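Chapter 4
Letters in the Hand: Alphabet Blocks and Early Reading

Before you read this chapter, you should be able to describe the main stages of early speech and explain what is meant by a letter sound. By the end of it, you should be able to plan a short table activity with lettered blocks and keep a useful record of what a child does.

4.1 Why blocks are still used

The wooden alphabet block is among the oldest teaching aids found in nurseries. A child who cannot yet hold a pencil with control can pick up a block, turn it over and set it beside another. The letter is met as a thing with a place and a direction, and it can be moved without any need to write it.

Most blocks carry a large capital on a painted face with a coloured border. The remaining faces may be left in plain wood and engraved with a numeral, a letter or a simple drawing.

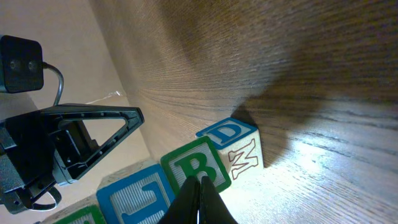 Setting blocks in a row is often the first ordered task a child is given. At this stage the row need not spell a word. The adult names each letter in turn, touches the block and waits. In the Lidholm nursery study, described in section 4.3, the children were given up to 20 minutes at the table and were free to leave it at any point.

4.2 Turning and mixing

Once a child is at ease with a row, the blocks may be spread out and turned so that different faces are uppermost. This raises a harder question: is the block the same block when it shows an animal, a letter or the numeral 2? Young children do not always agree that it is. Their answers should be written down in their own words.
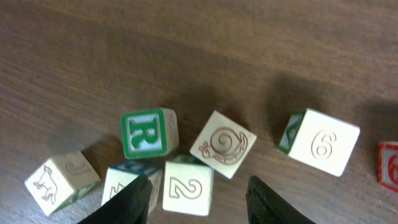
Reversed letters need particular care. A capital R that faces the wrong way may be accepted by a four-year-old as an R without remark. Hashmi advises that the adult should not correct the child at once, but should place a second R beside the first and ask whether the two match.

4.3 The work surface

The table should be large enough for the blocks to be spread out without falling, and its top should be plain. Cloths with printed patterns are best avoided. A bare wooden top against a pale wall gives the child little else to look at.

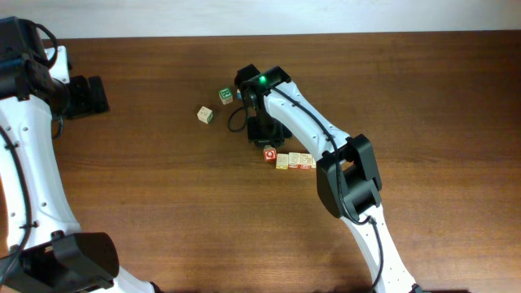
Junaid Hashmi, who led the Lidholm study, observed 61 children over two terms, beginning in November. His main findings are set out in Table 4.1 and discussed in the pages that follow.

Key terms: capital, face, reversal, matching, free sorting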